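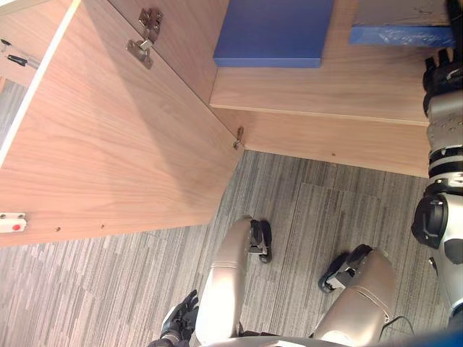
Stuvell low cupboard, door open, in light brown wood with a walnut-like grain

We've been selling the Stuvell for a good few years now, and it's still the one we point people to when they want a plain, decent cupboard for an office or a spare room and don't fancy spending a whole weekend choosing it. The grain is what most people remark on first, long pale streaks running right across the door, and it sits very happily with a grey carpet (so many of us seem to have one!).

Inside there's a shelf for boxes, files and all those bits that otherwise live on the floor. The door hangs on metal hinges, and if it ever starts to drop a little, a turn or two with an ordinary screwdriver will usually bring it level again. Do go gently, a quarter turn at a time.

Width: 610 mm
Shelf load: 15 kg, spread evenly
Guarantee: 36 months
Delivery: 5 working days, ground floor only

Wipe with a damp cloth and dry it afterwards. Please don't use polish, as it leaves a bloom that's a nuisance to shift.

Spare hinges and latches are kept at our Plamgate shop, and Deepika Kotian on the parts desk will happily match one up if you send her the old one. The taller Quartey cupboard is back in stock in September.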